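Last updated: August 2018

Visit to the Follach sorting hall and the Wivcombe training room

Our group spent one working day at the Follach site, with the morning in the sorting hall and the afternoon in the training room at Wivcombe, on the other side of the access road. Wagner Rezende had arranged the visit through Tavares, the company that holds the collection contract for the north side of town. Rungnapa Ongart took notes on the hall and I took them on the training room, so the second half of this report is the longer one.

The hall receives mixed packaging from households and a smaller stream from offices. Material is tipped on a concrete apron, pushed by loader onto an inclined belt and passed through a bag opener before it reaches the first picking cabin. The cabin has 9 stations. On the day of our visit the line was running below its normal speed while a bearing on the second conveyor was being watched. Dirceu Brandão, the shift lead, gave the bale weight for mixed plastics as 560 kg and said that the buyer rejects bales mainly for liquid content and for metal left in the plastic.

Liquid is the larger of the two problems. A bottle with the cap on and a third of its contents still inside goes through the bag opener without bursting, then bursts in the baler. The floor under the press had a drain channel added last December for this reason. Wellington Medeiros asked whether caps should be left on or taken off. The answer at Follach is on, provided the bottle has been emptied. Loose caps fall through the screen and leave with the fines.

We crossed to Wivcombe after lunch. The room is used for short courses given to office cleaning staff and to people who set up bin stations in shared kitchens. Genivaldo Frota runs the courses. Most of his teaching time goes into bin placement.
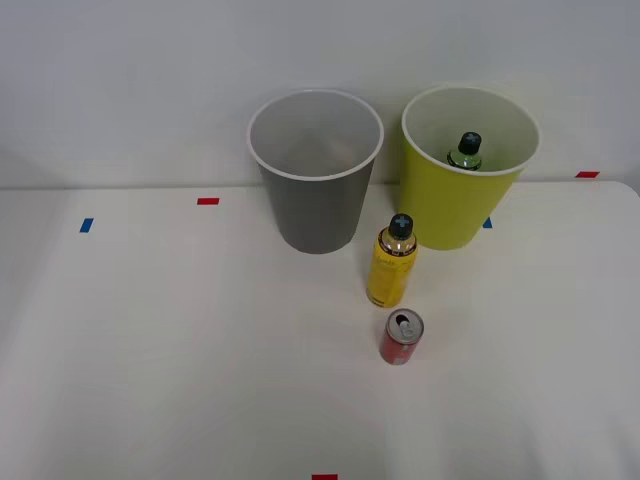

Placement and color are handled as one subject at Wivcombe. Frota's view is that a two-bin station fails when the bins differ only by a label, and that it also fails when they stand so far apart that the nearer one gets everything. His table pair follows the rule: a gray wastebasket and a yellow-green one of the same tapered shape, set side by side with a narrow gap, both with a thin white rim. With the shape held constant, the color is the only thing the user has to read. The drawback is that the color code is local. Gray means residual waste in the Wivcombe course, but two people in our group come from buildings where gray is paper. Frota advises checking what the building already has before buying anything, and keeping to it even if it is a poor choice.

He also prefers open bins to lidded ones for packaging. A swing lid hides the contents, and a user who can see a bottle already lying in the bin is more likely to put the next one there too. Open bins have to be emptied more often where drinks are thrown away. The course recommends a daily round in kitchens and a fixed time for it.

The Zurkolon liners we were shown are thin and did not impress me. They slide down inside a tapered bin unless folded well over the rim, and the fold then covers part of the color. Ongart thought a cut-down liner would do. Frota uses none on the table and rinses the bins in the sink next door.

Points for our own building: replace the single kitchen bin with 2 of matching shape, leave caps on, and ask the cleaning contractor who empties what. Medeiros will get a price. Parking at Follach is on the left after the weighbridge, and safety shoes are required in the hall but not at Wivcombe.

This site uses cookies to remember your settings. By continuing to browse you accept their use.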